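Paper Folding at the Speckled Table
Brasia Community Workshop, Gallery Page

Brasia presents a small selection of pictures from its February program on folded paper. The program was prepared with Okix, which supplied the paper, and with Rojanasak, whose printed guide to basic folds is available at the front desk. More than 1000 sheets were set aside for the season in 6 colors. Green was the color assigned to the first part of the course, and it is the only one represented on this page.

The gallery is arranged by subject. Visitors who wish to follow the folds at home will find that a firm, level surface and a well-made first crease are of the greatest help. Pictures may be used in classrooms without charge, provided that Brasia is credited.

The Folded Form

Green paper with a raised central fold. Two pointed tips stand at one end with a notch between them, and the creases have been kept sharp. Paper of 70 grams per square meter was chosen for the course because it holds an edge well and can still be opened and folded again.
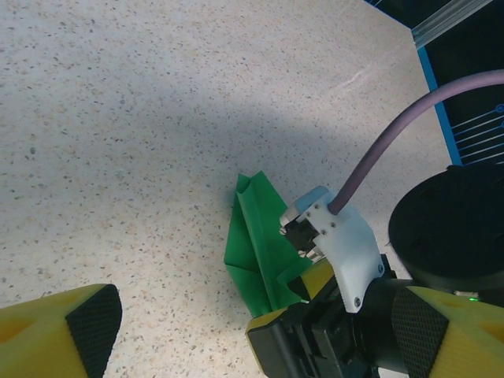
The Table and Mat

The program uses a work surface with a fine speckled pattern in gray, brown and white. A blue trim strip borders the back and sides. Participants are asked to bring no drinks to the table and to return unused sheets to the paper drawer at the close of each session.

The green rectangular mat lies toward the right rear of the tabletop. Two mats of the same kind may be borrowed from Prorneo for use at home, for a period of up to two weeks.

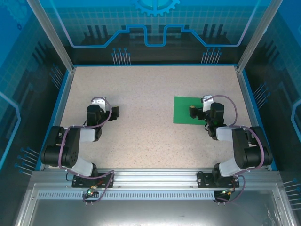
Rojanasak has asked that beginners be reminded to press each crease from the center outward, and adds that a second pass with the back of a fingernail is enough for paper of this weight. The printed guide will be revised accordingly before the next course opens.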